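Oltside Reading Room Program: Interim Report to the Bolleteo Fund
3 May 2019 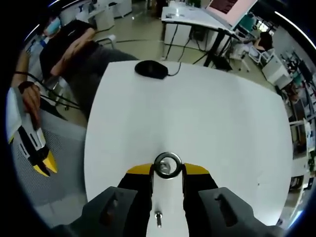
1. Purpose of this report

The report covers the first half of the grant period for the tarot study and public reading program at Oltside. It sets out activity against the agreed work plan, spending by heading, and changes we ask the Fund to approve. The previous report was a start-up note and contained no attendance data.

2. Study course

The beginner course was planned as 20 sessions, one per week. Of these, 14 have been held. The order of teaching follows the work plan: major arcana first, then the four suits by number, then court cards, then spreads. We are on schedule through the numbered cards of Swords. Court cards have been started early at the request of the group, with the pages and knights of Cups and Wands done so far.

The court cards take more time than the plan allows. Students can give keyword meanings for them from memory, but have trouble deciding in a live reading whether a court card stands for a person, a message, or an attitude of the person asking. The plan gives two sessions to all 16 court cards. We now expect to need four. The extra two will come out of the time set aside for the Celtic Cross, which will be taught in one session with a printed handout to follow.

Reversed cards are still taught as optional. Students who use them are asked to say so before the cards are laid out, and to record it on the sheet.

3. Public readings

Open readings are given once a month in the front room at Oltside. Visitors draw one or three cards. Longer spreads were dropped after the second open day, when the wait became too long and several visitors left before being seen.

Every reader works under the written conduct rules submitted with the application. No predictions are given on health, legal matters, pregnancy, or death. Visitors who raise these subjects are told that the reading cannot deal with them and are given the printed contact list. The list was updated once in this period after a phone number on it changed.

4. Card journal and record sheets

The record sheet has been revised. The first version asked for the date, question, spread, cards, and meaning in one block. Completed sheets were hard to compare, as readers put the meaning first and often left out the position of each card. The new version has a separate line for each position. A box for follow-up notes was added on the back.

Sheets are being typed into a spreadsheet at the rate they come in. There is a backlog from the first open days. The target in the work plan is 500 sheets by the end of the grant. At the present rate we will fall short unless the study group's practice readings are counted as well. We ask the Fund to confirm whether practice readings may be included if they are marked as such.

No claim is made about accuracy. The sheets show which cards came up, in what position, and what the reader said. Repeat appearances of a card for the same visitor are logged only when the visitor agrees to be listed by code.

5. Decks and materials

The Thongsuk decks ordered for the course arrived in two lots. The second lot had a printing fault on the Seven of Cups and was exchanged by the supplier at no cost. The reading cloths came from Cirirov and are in use. The large-print meaning cards have been drafted but not printed. The delay is due to a change in wording for the Tower and the Devil, where the draft text was judged too strong for first-time visitors.

6. Spending

Room rental and printing are within budget. Decks came in under budget. Postage is over, mainly through returning the faulty lot before the supplier's refund of shipping was received. The refund has now been credited. A full statement is attached as Annex A.

7. Changes requested

a) Move the unspent amount under decks to printing, to cover the large-print cards.
b) Approve the revised session order in section 2.
c) Extend the final reporting date to the end of September, so that the last open readings can be typed up and checked.

8. Next period

Remaining sessions of the beginner course; monthly open readings; printing of the large-print cards; clearing of the record sheet backlog. A short feedback form will be given to students at the last session, and the results will be included in the final report.

Annex A: Statement of spending
Annex B: Record sheet, revised version
Annex C: Conduct rules for readers (unchanged)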